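Como testar se um braço robótico já dá conta de arrumar a bancada

Comece por uma tarefa só: pegar a caneca. No ensaio da Wenia, Kausar Baloch repetiu o pedido 264 vezes no simulador antes de mudar qualquer objeto de lugar.

1. Deixe faca, garfo e chaleira na bancada, como numa cozinha em uso.
2. Posicione a garra sobre a caneca e desça devagar.
3. Anote cada toque nos objetos vizinhos como falha.

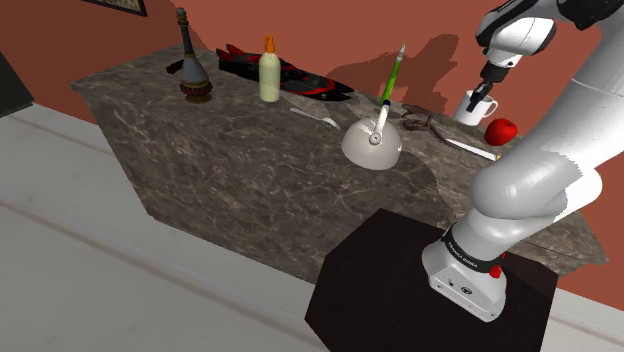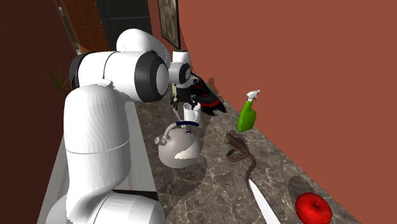
Um robô já consegue arrumar a cozinha sozinho?
Por enquanto, só partes do serviço. Pegar um objeto conhecido funciona bem; decidir onde cada coisa vai ainda pede uma pessoa por perto.

4. Troque a posição de dois objetos e repita.
5. Passe para a maçã quando a caneca chegar a 78 acertos seguidos.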